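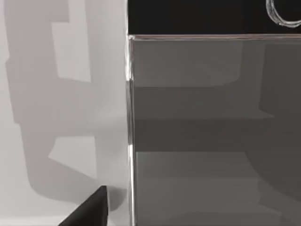 Dark front, shiny trim

So I've finally given up on shop bread! It started in June, when the bakery in Rollwood put its sourdough up again and I stood there in the queue thinking, I could do this at home (famous last words, my first loaf was a brick). I'm on loaf number 40 now, give or take, and most of them get eaten.

My starter lives in an old jam jar and gets fed at breakfast, 5 spoons of flour and a good splash of water. I use the strong white from Zeman, the little shop by the bus station, mixed with a bit of rye when I'm feeling fancy.
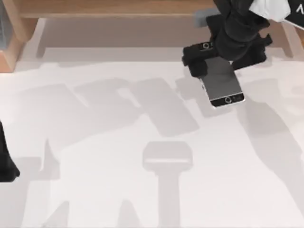
The bit I still get wrong is the shaping. Too much flour and it slides about, too little and I'm wearing it up to my elbows! Wet hands work better for me, and a really long night in the fridge. Next up is a seeded one, if I can stop eating the seeds first.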